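Rurholm arm, part 6: wrist camera and grip height

20 May 2018

The new wrist bracket is on. It moves the camera 30 mm closer to the fingers, so the arm can still see a coffee pod when it is nearly on top of it. Focus is fixed and set too far out. Dark Magic pods have a green lid and a pale rim, and for now I threshold on the green and fit an ellipse to the result.
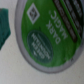 The fit holds up with soft edges. Lighting matters more - with the bench lamp off I had to drop the exposure limit and retune. The gripper servo now stops at 290 counts, which holds a pod without denting it.

Next job is the focus ring, then a stiffer elbow joint. The printed one flexes under load.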